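Budget for a second arm or just better grippers?

gemechu_g
11 April 2021
We have $3000 left until September. Trekov quoted 1146 for a gripper and 87 for freight. Worth it, or save towards a second arm?

trolstead_ed
Save. Grippers date quickly.

inho_ji
Disagree. A second arm doubles your servicing.

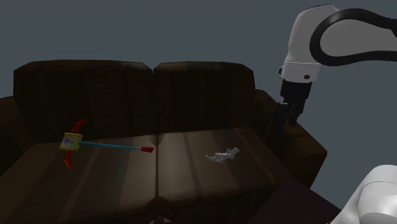

gemechu_g
Our tidy-up task is still all in sim, so nothing's bought yet. Picking off a couch is what I'm costing. The toy pickaxe has a long thin handle, and the little white thing on the other cushion is flat, so I'd want fingers for both.

trolstead_ed
Ask Trekov for a loaner first.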